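Kitchen robot trials halted after gripper fault

2026-05-29

Brusard has stopped all simulator trials of its household robot, Stikholm, after a fault in the gripper control software went unflagged for most of the week. No hardware involved and no one hurt, the firm says. A planned move to a real kitchen is off for now.

The fault was picked up on Wednesday night by Tineke Maes, a test engineer, going through logs of a drawer-opening job. The software had recorded a grip on the knob. Finger sensors in the same run showed no contact at all. The arm then got the command to pull.

"It thought it had hold of something and it hadn't," Maes said. "In a simulator you lose an afternoon. In a kitchen you've got an arm going backwards at full effort with nothing to stop it."

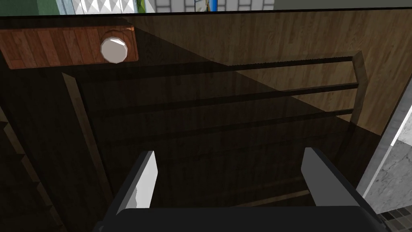 Simulator view from the cabinet job, gripper fingers open near the dish rack. Picture: Brusard

Of 822 runs checked so far, 80 carry the same false reading. Checking is not finished. Brusard had wanted 1,000 clean runs before leaving the simulator, and that count now goes back to zero.

Cause not confirmed. Oğuzhan Kocabaş, who leads the controls team, points to an update put in last month that changed how long the software waits for the fingers to close. If the wait ran out, he said, the step was marked as done when it should of been marked as failed. The old version has been put back on two test machines to compare.

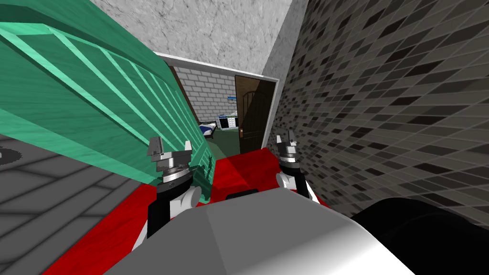

A second worry is the alarm. Ten false readings in a row are supposed to stop a session and send a message to whoever is on shift. Some sessions passed that mark and carried on. Kocabaş said the alarm was reading from the same faulty record, so it saw nothing wrong. It will now read the finger sensors directly.

Jaunzems, the housing group due to take the first robots, was told on Thursday morning. Its project manager Sunil Akanda said he was "not thrilled" about the delay but would sooner hear it now. Tenants at the Ostena flats had been promised a demonstration in the summer. No new date for that. 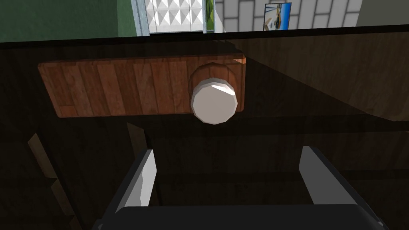 Work on drawers and cupboard doors stays suspended untill the comparison is done. Navigation tests are also off, though Brusard says they are not affected by the fault. İlker Aksoy, safety lead, wants an outside check of the alarm before anything restarts, and has asked for the January logs to be gone through too.

Brusard expects to give an update next week.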